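OK so I've had two sets of gripper fingers on the bench since Thursday and I have opinions. Thread, because my group chat has muted me.

Contestants: the stock hard fingers that came with the Tistedix arm, and a pair of soft ribbed ones from Driteo. Same arm, same controller, same wrist camera. Only the fingers change, plus whatever I break while changing them.

Swapping takes four screws and a lot of muttering. The Driteo ones sit a hair longer, so I had to redo the tool offset. I forgot the first time and drove both tips straight into the table. They bent and popped back. The stock ones would've tripped the force limit and sulked.

Round one was cups. Soft fingers, easy win! They kind of wrap around a taper, so you can come in a little crooked and still get a decent hold. With the hard ones I was nudging the approach angle over and over — a cup with sloped sides just squirts up and out if you squeeze it wrong.

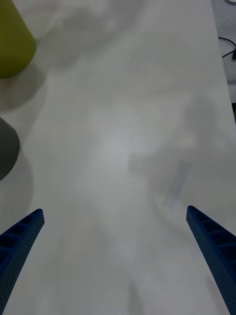
Round two was flat stuff, and this is where I got humbled. Anything thin and the soft tips just fold over it. I dropped the closing speed, I lowered the approach by 3 mm, I tried dragging the piece to the table edge and pinching it there. The edge trick works, but it's slow and it looks ridiculous.

Hard fingers do thin things fine as long as your table height is right. Mine wasn't. That was most of Friday night.

The camera is its own headache. White table, overhead light, and auto exposure hunts every time the arm tilts. I locked it by hand and my depth got way less jumpy. If you do one thing from this thread, do that.

Rimantas Sakalauskas asked about wear. I ran 1,109 open/close cycles on the soft pair and can't see any difference yet. I want to get to 3,000 before I say anything nice about them in public (oops).

Next up is the Grovbridge controller, same two sets of fingers, same 21 objects. I've heard it's smoother at low speed and I'm ready to be annoyed about how much I want one.

Anyway, soft for cups, hard for flat, and check your tool offset. Please.

More from this author
Why I gave up on suction cups (for now)
Żak wrist mount: first impressions
Cable routing, part 2
My April bench cleanup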